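Visit to the Musosero Security Operations Center

Members of the Allard regional network group visited the Musosero security operations center in August, at the invitation of its host company, Kimavine. The visit was arranged so that administrators from smaller offices could see how a full-time team handles vulnerability scans, patching and alerts. A total of 14 members attended.

The group was received at 9:30 a.m. and signed in at the front desk. Phones were left in lockers before entry to the monitoring floor, and visitor badges were worn throughout. A short safety talk was followed by an overview of the center's work. Staff monitor 51 client networks in shifts, with a written handover at each change.

The first session dealt with scheduled scanning. Kimavine runs its scans from inside each client network as well as from an outside address, and the two sets of results are compared before any report is sent. Our hosts explained that a scan without login rights will often miss outdated software on a machine, while a scan with login rights gives a much fuller list. Several members asked how the scanning accounts are protected. Each client has its own account, the password is held in a vault, and the account is disabled outside the agreed scan window.

There was a longer discussion on scans that disturb older equipment. Printers and door controllers were named as the usual trouble spots. The center keeps a list of such devices for every client and scans them separately, at a slower rate, with a contact person on call. Members who manage older buildings found this part of the morning especially useful, and a blank copy of the list was handed out.

The second session covered firewall rule reviews. Three analysts took the group through a review of a test firewall set up for training. Rules with no recorded owner are marked first, followed by rules that have seen no traffic during the review period. No rule is removed on the same day it is marked. It is first switched off, the client is told in writing, and it is deleted only after the waiting period has ended. One member noted that her office follows the same steps but keeps no written record, and the analysts advised starting one with the next change.

Lunch was served at noon in the staff dining room. The afternoon was given to a practice exercise prepared by the Marsden training office, in which the group worked through a series of alerts and decided which ones should be passed on. Opinions differed on a repeated failed login from a backup server - half the room would have closed it - and the trainer used the case to show how a changed password can produce the same pattern as an attack. 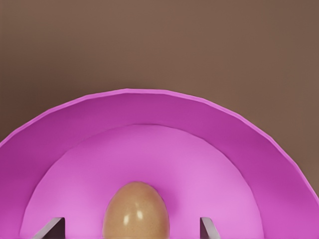 Report by Jytte Laxdal
Allard regional network group

Questions at the close of the day were mostly about cost and staffing. Kimavine does not offer a reduced service for very small offices, but it does allow them to share a contract, provided that each office names its own contact. Members interested in a shared contract should write to the group's office before the next meeting.

The slides from both morning sessions are available to members on request. The exercise material remains the property of the Marsden training office and may not be copied. A second visit is being considered for those who could not be given a place, and names are being taken now.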